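社团 > 学生项目 > 通讯三月号

分类:机器人 / 学生社团 / 不太乐观的进展

装鞋这件事,我还没被说服

机器人社这学期的项目叫Tokovik,目标写在立项书第一行:让机械臂把一双鞋放进鞋盒。编辑部派我去旁听,大概是因为上一期我写竞赛队的稿子被人说太客气。那我这次就不客气一点。

先说我为什么怀疑。立项书里有一句“面向真实仓储场景”,我看了两遍,没看出哪里真实。仓库里的鞋有几百种,鞋盒有硬有软,有的还裹着纸。社里练的呢,一双黑色针织运动鞋,鞋帮上有浅灰和白色的线条花纹,加一个敞口的棕色纸箱。同一双鞋练到学期末,练得再熟,也只能证明它会放这一双。

Bastien Masson负责采集,他不同意我的说法。他的意思是,针织鞋已经是故意挑难的:鞋帮软,夹紧了会塌,夹松了会滑,鞋带还老往指头缝里钻。硬底皮鞋反而好办,捏住后跟就行。这个道理我接受一半。难是难,可难和有用是两回事,社里开会的时候常常把这两样混着讲。

到三月中旬,他们攒下547条操作记录。所谓一条,就是有人握着遥控手柄,带着机械臂从头到尾做完一遍:靠近、夹住、抬起、移动、松开。学期初定的数是856条。剩下的要赶在放假前补完,排班表贴在活动室门后,晚上八点那一档空着好几格。我问能不能少采一点,先训一版看看,得到的回答是“已经训过一版了”。结果怎样呢?第一只鞋常能放进去,第二只就开始出毛病,不是压在第一只上,就是鞋头顶着箱壁不肯下去。

这里我倒要替他们说一句。第二只鞋比第一只难,这一点立项书里完全没写,是采集的人自己摸出来的。箱里空着的时候放哪儿都算对;有一只在里面了,剩下的地方就那么一条,角度差一点都不行。而且腕部相机离鞋面太近,鞋一夹起来就把画面占去一大块,箱子里什么情况,只能从边上那点缝里看。Bastien Masson为这事改过两次相机支架,第一次往后挪,线不够长;第二次换了个角度,看得见箱底了,又看不清夹爪。现在用的是折中的装法,谁也不太满意。

Nighat Mughal管的是标注。她做的事我觉得整个项目里最扎实,偏偏汇报时只占一页。每条记录她都要过一遍,标出夹住和松开的时刻,手抖的、中途停下来聊天的、鞋掉了又捡起来重放的,分开存。立项时有人主张把失败的全删掉,她没删,理由是机械臂早晚要碰上掉鞋这种事,总得见过怎么捡。我同意。不过我翻了她的记录表,“失败”和“勉强成功”之间那条线画在哪里,三个标注的人各有各的画法,这个不统一,后面的成功率就没法当真。

说到成功率。上次汇报的幻灯片上写着“明显提升”,没有数字,也没有说跟谁比。我当场问了,台上说还在整理。两个礼拜过去,仍在整理。我不是要为难谁,学生项目做不成很正常,做不成写下来也有用。可如果连测试怎么做都没定好,“提升”两个字就先别放上去。至少该说清楚:鞋的起始位置变不变,箱子挪不挪,灯光换不换,连放多少回算一轮。

还有经费。Resano那边赞助的夹爪指垫,用了不到一个月就磨亮了,换一副要等很久。社里有人想改用Gerkenier的,价钱贵一截,也没人借来试过。我建议先借,试完再写申请。另外一笔是给展示日做展板的钱,我看可以省下来,买两双不一样的鞋:一双浅色的,一双高帮的。哪怕只拿来测试,不拿来训练,也能知道那几百条记录到底教会了什么。

接下来的安排是这样:月底前把记录补齐,标注的标准由Nighat Mughal起草,大家签字;展示日当天现场放鞋,由观众把鞋摆在桌上任意位置。最后这条是我提的,他们犹豫了一阵才答应。想帮忙采集的同学直接去活动室门后填名字,不要求有基础,第一次去会有人带着练手柄。晚饭后那几档最缺人。

我会去看展示日,届时再写一篇。要是第二只鞋也老老实实进了箱子,我照实写。

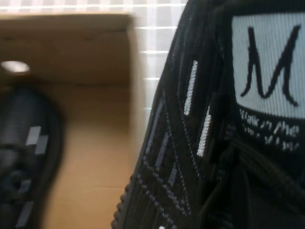

读者留言

Hà:作者说得重了点,但测试标准那段我赞成。我们队去年也吃过这个亏,训练和测试都在同一张桌子上做,换个房间就全乱了。建议他们每轮测试都录全程,失败的也留着。

晚八点档:我填了两格。手柄比想象的难,第一次去光练松手就练了一晚上。

潜水的:高帮鞋我有一双闲着的,不用买,找谁登记?

Bastien Masson:放活动室就行,鞋里写个名字。数字月底给,这回连测试方法一起贴出来。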